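Section 7. Setting Up Watering Zones

This section covers the Tradby drip controller with the Feken valve manifold. Complete Section 6 (Mounting and Power) before starting. The controller must be showing the Ready screen and the main water supply must be shut off at the spigot.

7.1 Connecting the manifold

1. Remove the gray cap from the inlet side of the manifold and keep it. The cap is needed for winter storage.
2. Wrap the inlet thread with sealing tape, turning in the direction of the thread.
3. Screw the pressure regulator onto the inlet by hand. Do not use a wrench.
4. Push each supply tube onto its outlet until it covers the second ridge.
5. Slide the locking ring over the joint and turn it until it clicks.

Note: Outlets are numbered from the inlet end. If you are using fewer outlets than the manifold provides, leave the plugs in place on the others.

Caution: Outlets left open will discharge at full line pressure when the supply is turned on. Check every plug before going on to 7.2.

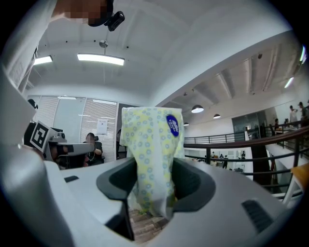 Tubes cut at an angle will not seal against the inner ring. If a joint drips after the ring has clicked, release it, trim the tube square and refit it. Tube that has been stored on a coil for a long time may need to lie in the sun before it will straighten. Hot water from the tap also works. Open flame and heat guns do not, and will void the warranty.

7.2 Assigning zones

1. Press and hold Zone until the number flashes.
2. Use the arrow keys to select an outlet.
3. Press Set. The display changes to the run time.
4. Enter a run time in minutes. The factory setting is 10.
5. Press Set again to save, or Back to leave without saving.
6. Repeat for each outlet in use.

Zones run one after another, in outlet order. Two zones cannot run together on a single manifold. Where a bed needs more flow than one outlet can supply, fit the Durrani splitter downstream of the valve – the splitter will not work upstream of it.

Pots and raised beds should be kept on separate zones. Pots dry out faster and do better on short runs, morning and evening. A bed with a deep layer of mulch can usually be left on one long run.

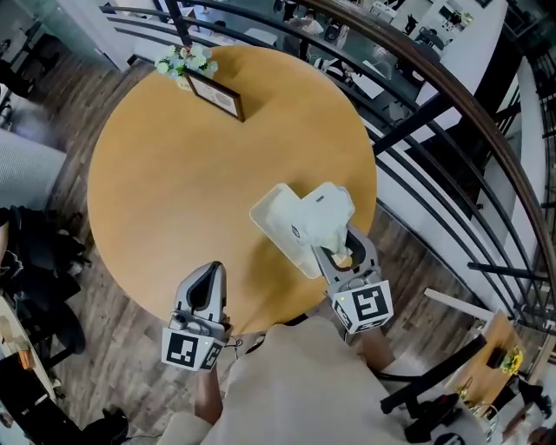 Roscoe Tillman: I set mine up as written and the pots on the far end of the line got almost nothing. Swapping the last two emitters for the higher flow type fixed it. It would help if the guide said to do this for long lines.

Response from the editor: Step 3 of 7.3 has been added to cover this. Uneven flow on a long line can also mean a clogged filter, so check that first.

7.3 Testing the flow 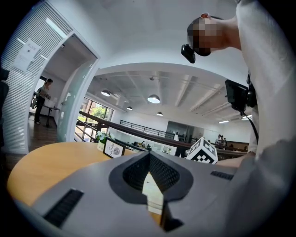
Estimated reading time for the rest of this section: 2 minutes

1. Open the spigot slowly, over a count of 20.
2. Select Test from the main menu. Each zone runs in turn.
3. Walk the full length of every line. If the last emitters are weak, clean the filter, then replace them with the higher flow type if needed.
4. Check each joint for drips while its zone is running.
5. Press Back to end the test.

Note: Some spitting at the emitters is normal during the first test – air is leaving the line.

If error code 9 appears, the controller has not detected a valve on the selected outlet. Switch off the power, reseat the valve plug and run the test again. If the code comes back, try the valve on another outlet. A code that follows the valve points to the valve. A code that stays with the outlet points to the manifold.

7.4 Skipping a day

To skip watering on a given day, open Schedule, move to the day (for example, Sunday) and press Clear. The setting repeats each week. Rain delay is a separate function and is covered in Section 8.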